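Kitchen Basics, Unit 3: Measuring by Volume
Handout for the evening group, Esther Athumani

Last time we got through knives and boards, so now it's on to my favorite drawer in the whole kitchen! Please read this before you come in, and bring a pencil, because the second half of the session is all conversions.

Dry cups and liquid cups

A dry measuring cup is made to be filled right to the rim and leveled off. A liquid measuring cup has lines on the side and some empty room at the top so you can carry it without spilling. They hold the same volume on paper, but try leveling milk in a dry cup and walking across the room with it (we will try this, over the sink).

Use dry cups for flour, sugar, oats, rice, cocoa, chopped nuts, and anything thick enough to scrape flat, such as peanut butter or sour cream. Use liquid cups for water, milk, oil, and syrup. Set the liquid cup down on the counter and bend until your eye is level with the line.

Why I love a colored set

Plain steel cups are lovely and last forever, but for beginners I'll take bright plastic every time. After two or three recipes you stop reading the handle and just reach for the color, and when the cups are spread all over the board in the middle of a bake you can still find the one you want. A word of warning, though: the colors aren't standard! The half cup may be green in one brand and purple in the next, so check the number on the handle the first time you use any set that isn't yours.

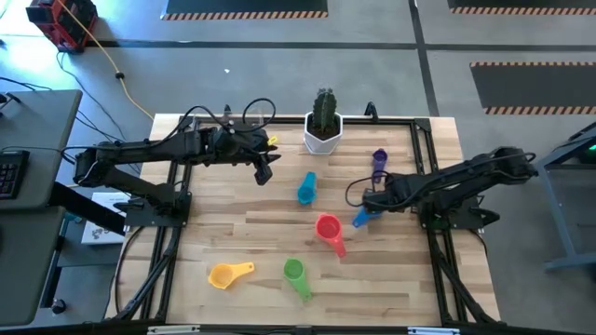 Spoon and level is the method we'll use for flour all term. Stir the flour in the bag first, spoon it lightly into the cup until it heaps over, then sweep the back of a table knife across the rim. Don't tap and don't shake. If you dig the cup straight into the bag you pack the flour down, and I have seen the same cup come out so much heavier that the biscuits could have held a door open.

Brown sugar is the exception, and it's a fun one. Press it in firmly with the back of a spoon until it's level. Turned out, it should keep the shape of the cup like a little sandcastle.

Numbers for your notebook

3 teaspoons = 1 tablespoon
4 tablespoons = 1/4 cup
16 tablespoons = 1 cup
2 cups = 1 pint
4 cups = 1 quart

Practice before next session

1. You need 3/4 cup of oats and the only clean cup is the 1/4. How many scoops?
2. A soup calls for 500 ml of stock and a stew calls for 700 ml. Using 250 ml to the cup, write both amounts in cups. (The stew isn't a tidy number. Write it as a decimal.)
3. Halve a recipe that asks for 1/3 cup of oil. Give your answer in tablespoons and teaspoons.

The third one catches people every year, so work it out slowly and start by turning the 1/3 cup into teaspoons.

Reading: pages 44 to 49 in the course packet. Skip the box on kitchen scales for now, we get a whole evening on those and I can't wait.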